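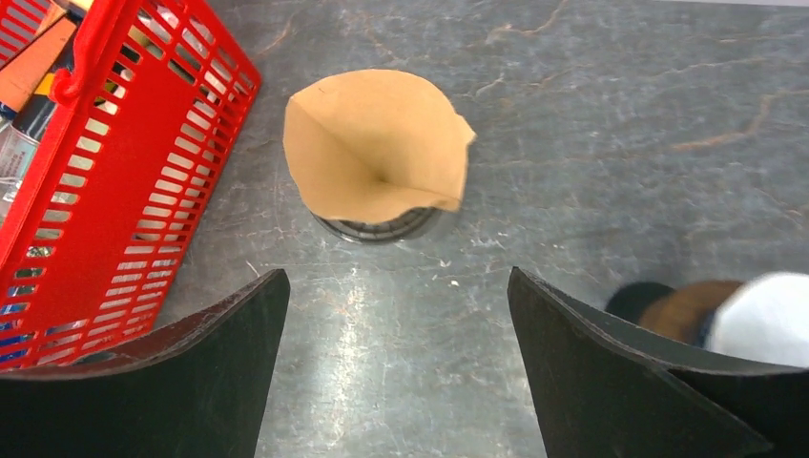 Figure 2. Filter seated in the metal holder, seen from the wrist camera. Fingers open.

Section 8: Running the filter step on a shared shift

Before this station was fitted, the person on the drinks counter set every filter by hand, usually while doing something else. With the Sumia cell in place, the arms set the filter and the operator looks after stock, checks and stoppages. Read this section before your first shift with the cell, even if you have made coffee at Henness for years.

8.1 Starting the step

1. Put the red basket on the left of the work surface, long side towards the back. Keep the handle clear of the arm's path.
2. Stand the metal holder flat on the surface. It must not rock.
3. Check that nothing else is lying between the basket and the holder.
4. Step back behind the floor line and select FILTER on the Kunus panel.
5. Wait for the ready tone, then press START. One cycle takes roughly 20 seconds.

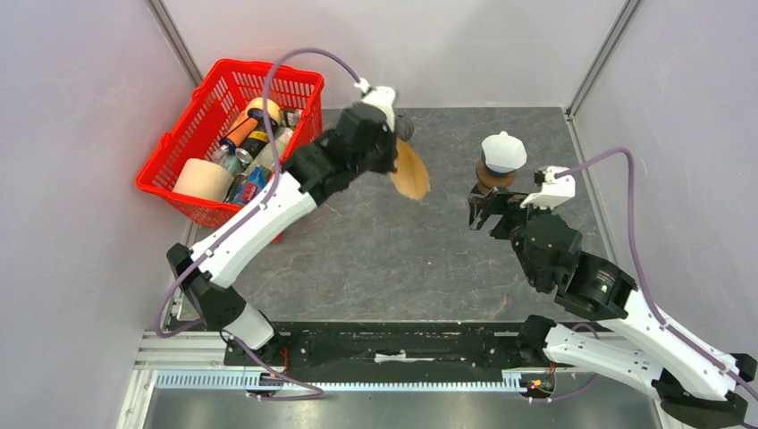 Cables need a look at the start of every shift. Each arm has a purple cable that should curve freely and must not be pulled tight or trapped. If one has slipped, stop the cell and move it by hand – do not jog the arm to free it.

CAUTION: Do not reach over the front rail while the panel shows RUN. The arms can move again after a pause.

8.2 If the filter is not seated

1. Press HOLD and wait for both arms to stop.
2. Open the paper out with your fingers and press it lightly into the holder.
3. Step back and select RESUME.
4. After 2 failed cycles in a row, switch to MANUAL and set filters by hand until the shift lead has looked at the cell.

Note: A rim that is folded over a little on one side is acceptable. A torn filter is not.

8.3 What changes in your job

Filter setting is no longer on the counter task list. Basket checks are, and they go on the Ismail sheet with your initials. Time spent on stoppages counts as working time and does not come out of your break. Staff who were trained before December need the short refresher, which takes 17 minutes and is done at the cell.

Issued 2018-05-13. Replaces the loose sheet kept by the panel.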